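Stunex Family Relief Tent, Model 40

Product group: Emergency shelter
Manufacturer: Stunex, Bridton plant
Data sheet revised: February 2, 2018

The Model 40 is a ridge tent for displaced households in transit camps and reception sites. It is supplied to aid agencies, local authorities and civil protection stores. Retail sales are not offered.

Specifications
Occupancy: 4 persons
Outer: polyester-cotton canvas, water-repellent and rot-proofed
Groundsheet: reinforced polyethylene, sewn in
Poles: galvanized steel, sectional
Pegs: 20, steel, with 4 spares
Doors: one at each end, with insect screen
Stove opening: heat-resistant collar with closing flap

Packing
Each tent ships in one bale with poles, pegs, mallet, repair kit and pictorial instructions. Bales are strapped on pallets for road or sea freight. Marking follows the buyer's artwork – agency logos are printed on the roof only.

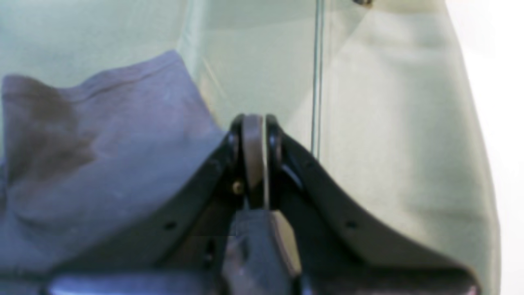 Minimum order is 100 tents. Smaller quantities can be released from the Privutier warehouse if stock allows. A winter liner and a partition curtain are ordered separately. The liner made by Gajdoš fits tents produced since July; older tents need the adapter strip.

Storage: dry, off the floor, out of direct sunlight. Do not repack wet canvas.

Tender documents and fabric test reports: Flurina Auer, Institutional Sales, Bridton.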